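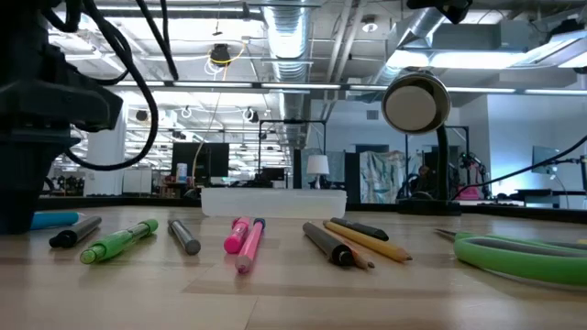 Início | Números | Secções | Autores | Pesquisa

3.2 Materiais e disposição sobre a mesa

O conjunto de materiais do protocolo Grallow reúne instrumentos de escrita de uso corrente: marcadores, canetas, lápis e um marca-texto curto, aos quais se junta uma tesoura de cabos verdes. A seleção privilegia a variação de diâmetro, comprimento e acabamento. Os lápis, um de madeira sem pintura e outro amarelo de seção sextavada, foram incluídos porque a ponta afiada define uma orientação inequívoca, o que nem sempre ocorre com os marcadores de corpo escuro e tampa preta.

Antes da arrumação, os itens ficam dispersos lado a lado sobre o tampo de madeira clara, com inclinações distintas. Admitem-se sobreposições parciais, desde que nenhum item fique inteiramente oculto. O recipiente de destino é um estojo de plástico transparente, com tampa de tom fumê e superfície pontilhada, colocado aberto perto do centro da mesa.

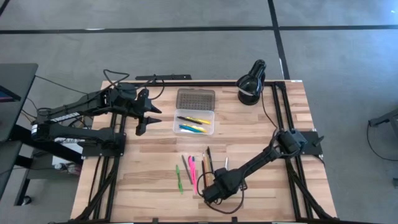
Figura 4. Estojo aberto e instrumentos de escrita soltos sobre o tampo.

A ordem de inserção não é prescrita. Segundo o critério de Kopecký, adotado aqui sem alterações, um item conta como arrumado quando repousa por inteiro no interior do estojo e não impede o fecho da tampa. A tesoura é avaliada em separado, dado que o seu comprimento condiciona o espaço disponível para os restantes itens.

Das 82 disposições iniciais registradas na série Cornel, seis foram excluídas por sobreposição total de dois marcadores. As demais foram classificadas segundo a escala Vurel, que atribui a cada disposição um grau de dispersão entre um e quatro. Os valores por grau constam da Tabela 2.

Última atualização: sábado, 20 de junho de 2026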